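How to show a cloth-folding robot on an open day

At Bravoddale we let visitors come close to the robot two times in a year. These are my notes for the colleague who will lead the next visit.

Start the arm before the guests arrive and let it do 2 complete folds. Put one garment on the gray surface and keep the others in a pile to the side. Choose a strong color -- red is easy to see from the back row.

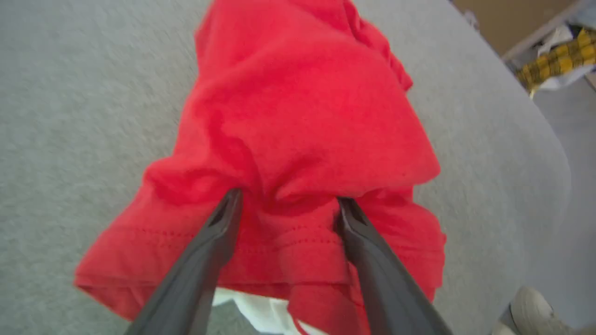 How long should one demonstration take?
Plan 7 minutes for each group, with the questions included.

When the fingers close on the cloth, stop talking. People want to watch this moment. If the grip fails, open the fingers, shake the shirt by hand and begin again from the home position.

At the end, Mairéad Sheehan collects the visitor cards and you press Park on the Stomo panel. Write every failed grip in the log before you switch off the power.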